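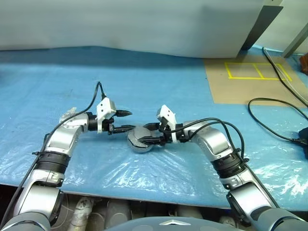 青いシートの台の上で向かい合う、2本の銀色のアーム

ニドネス財団 助成ご担当のみなさま
2022年4月21日

ワマチ地区の有権者調査、途中経過のご報告です。1月にお送りしたメモがかなり駆け足だったので、今回は少し長めに書きますね。

まず郵送調査のほう。調査票は予定どおり3,661通を発送しました。戻りは最初の2週間がさっぱりで、かなり焦りました……。督促はがきを出したらぐっと増えて(文面を短くしたのが効いたのかも、と勝手に思っています)、今も毎日ぱらぱら届いています。回収率は締切後にまとめてお出しします。途中の数字だけ独り歩きするのは避けたいので、もう少し待ってください。

電話での聞き取りは234人分が終わりました。首長の支持・不支持を聞くと即答なのに、「次の選挙で何を見て決めますか」と聞くと急に黙る方が多いんです。集計前の印象ですが、支持していない人がそのまま対立候補に流れる感じでもなくて、「入れる人がいない」という声がコメル側の集落でとくに目立ちました。前回の選挙で投票した相手を言いたがらない方もけっこういて、この設問は無回答が多くなりそうです。

困っているのはアブバカリ通り周辺です。固定電話がほとんどつながらず、若い世代が全然足りません。そこで対面の座談会を5回やることにして、会場も押さえました。1回目は19人も来てくれて大にぎわい! ただ、話がバス路線の廃止にどんどん流れていって、支持政党の話にたどり着いたのは終了間際でした。次回は順番を入れ替えて、政党の話を先に聞きます。

お金のことも少し。印刷費は見積もりより安く済みました。その代わり督促はがきの郵送代が膨らんでいて、差し引きするとほぼトントンです。座談会の茶菓代を会議費に入れていいのか、まだ迷っているので教えていただけると助かります。

この後は残りの座談会と入力作業、それから地区ごとの重みづけです。年齢の偏りをどう補正するかは方法を2つ試していて、どちらの結果も報告書に載せるつもりです。単純集計表は、できた分から先にお送りします。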